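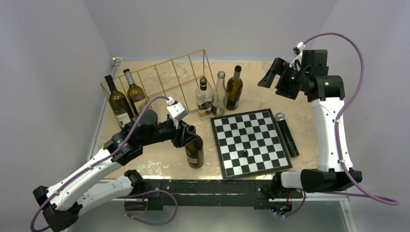
Visit report: the Custora data collection floor, Drullow

Custora opened its Drullow site to visitors for one afternoon in August. I went because we are planning a smaller setup of the same kind and wanted to see how theirs is run day to day. The tour started at 2 p.m. and took a little under two hours, including a long stop at the bottle station.

The floor is divided into 4 cells. Each cell is a tabletop with two arms and gray walls on three sides. The walls keep people and moving shadows out of the background, and light comes from overhead. Staff call the cells "carports", and the recording software is called Carport as well, which caused some confusion in the first ten minutes.

The task on the day of the visit was racking: pick up an upright wine bottle, tilt it, and lay it in a bay of a gold-colored wire rack at the back of the table. Two bottles were already in the rack when our group reached the cell. The rest stood on the table, dark glass and clear glass mixed. Clear glass is the harder case for the cameras, according to the shift lead, and the share of clear bottles in the plan has been raised twice.

Objects unrelated to the task are left on the table on purpose. Ours had a chessboard with one black piece on it. The distractor list is drawn up per session and the operator does not choose from it. The aim is a policy that reaches past clutter without touching it, and a session in which the board gets bumped is kept and tagged.

An operator drives both arms from a leader pair outside the cell. Sessions are planned in blocks of 100 episodes. Bottle positions are reshuffled after every episode from a printed card, and the rack angle changes once per block. The racking set stood at 1,528 accepted episodes that afternoon. Rejected ones go to a separate store – they are used later to train a failure detector.

Review is done in a tool named Trnka. The reviewer marks the grasp, the tilt and the release, and discards episodes with dropped frames. I watched five being reviewed. The tilt boundary was placed differently by the two reviewers on shift, by up to half a second, and the written guideline does not settle it.

Cable routing deserves a note. The purple cables are clipped along the arm segments with a generous loop left at the end. We had planned a tighter run, and I would now copy the loop.

Not shown: the training cluster and any evaluation results. Questions about success rates were referred to a report due later in the year. Parking is behind the building, and visitors need closed shoes.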